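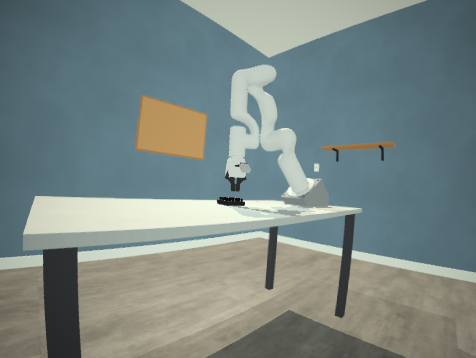
Section 5: Painting the room, from bare plaster to second coat

If you've followed the guide this far you'll have a room that's been filled, sanded and swept, and you'll be itching to get some colour on the walls. Good! So was I. I've done this in every room of the house at Embridge now, including one I did twice (more on that in the cautions), and what follows is the order I work in these days.

I'm assuming ordinary water-based emulsion on the walls and ceiling. If you've bought something fancier, read the tin first and me second.

5.1 What you need out before you start

One 9-inch roller with two medium-pile sleeves, a small roller for behind radiators, a decent angled brush for the edges, a tray, a paint kettle, dust sheets, low-tack tape, a damp cloth and a steady pair of steps. Plus a screwdriver for opening tins, which you will put down somewhere and lose.

Buy all your wall paint in one go and check that the batch numbers on the lids match. If they don't, pour the lot into one big clean bucket and stir it together before you do anything else. My friend Nyokabi Mfinanga skipped this in her hallway and has one wall that looks like it belongs to next door.

5.2 Mist coat (new plaster only)

1. Check the plaster is dry. It should be pale pink all over with no dark patches. In February mine took ages, even with the window open in the afternoons.

2. Thin some cheap matt emulsion with clean water. I go for three parts paint to one part water, unless the tin gives its own mix, in which case use that.

3. Stir it for longer than you think you need to, then roll it on from the top of the wall down. It will drip and spit and look dreadful. Carry on.

4. Wipe up runs as you go with the damp cloth.

5. Leave it overnight.

Note: don't use vinyl silk or anything marked "wipeable" for the mist coat. It sits on top like a skin and can peel off in sheets later on. I still have a strip of it pinned up in the shed as a warning to myself.

5.3 Ceiling

1. Cover everything that's staying in the room, and then cover your hair.

2. Brush a band along the edges, 5 cm wide or so, letting it come down onto the wall a little. You'll be painting over that bit anyway.

3. Load the roller, run it up and down the ridged part of the tray until it stops dripping, and start in the corner nearest the window.

4. Work in strips across the room, overlapping each one while it's still wet. Try not to stop halfway for a cup of tea (I know).

5. Let it dry for as long as the tin says, then do the second coat going the other way.

White on white is a pain to follow, so I paint ceilings in daylight with the lamps off. If you look along the surface towards the window, the wet paint shines and you can see where you've been.

Caution: move the steps, don't lean. I leaned. The steps went one way and I went the other, and Svetozár Kuruc, who was holding the tray at the time, wore most of it home.

5.4 Masking and cutting in

Tape is lovely stuff if the wall under it is clean and dry, and a menace if it isn't. I tape skirting boards and window frames and do the line between wall and ceiling by hand.

1. Dust the skirting, then wipe it, then let it dry.

2. Press the tape down in short lengths and run a fingernail or an old bank card along the edge.

3. Pour a little paint into the kettle – a third full is plenty, and your wrist will thank you.

4. Dip the bristles no more than halfway and tap both sides on the inside of the kettle.

5. Start your stroke slightly away from the line, ease the brush up to it, then draw it along slowly and steadily. Breathe out while you do it. Amparo Pastor taught me that one and it does help!

6. Do one wall at a time, and roll that wall straight away before the edge dries. If you cut in the whole room first you may get a darker border all the way round, like a picture frame.

5.5 Rolling the walls

1. Wet the sleeve, squeeze it out and spin it nearly dry. New sleeves shed fluff, so wrap some tape round and pull it off a few times before you load it.

2. Start a little way in from the corner and roll a big loose W, then fill it in without lifting off.

3. Finish each patch with light strokes all in the same direction, top to bottom.

4. Move along and overlap the last patch. Keep going to the end of the wall.

5. Look at it from the side for runs and thick edges while there's still time to roll them out.

6. Wrap the roller and brush tightly in a plastic bag between coats. They'll keep happily until the evening.

Note: don't judge the colour yet! First coats look patchy, and dark or strong colours look worse than pale ones. I very nearly took back the green I used in the back bedroom, and after the second coat I loved it.

5.6 Second coat and taking the tape off

1. Touch the wall somewhere out of sight. If it feels cool or tacky, wait.

2. Rub down any nibs with fine paper and wipe off the dust.

3. Repeat 5.4 (from step 3) and all of 5.5.

4. Peel the tape while the last coat is still slightly soft, pulling it slowly back on itself at an angle. If it starts to lift the paint, stop and run a sharp knife along the line first.

Cautions for the whole section

Turn the power off at the consumer unit before loosening any socket or switch covers, and leave it off until they're screwed back.

If the house is old, test for lead before you sand anything.

Don't pour leftover paint down the sink. Scrape what you can back into the tin, wipe the tray with newspaper, and wash the rest of the kit in a bucket.

Don't paint late at night under one bulb. This was the room I did twice.

Label what's left in the tin with the room and the colour name, and store it upright somewhere that doesn't freeze. Skirting boards and doors are in Section 6, so leave the dust sheets down for now.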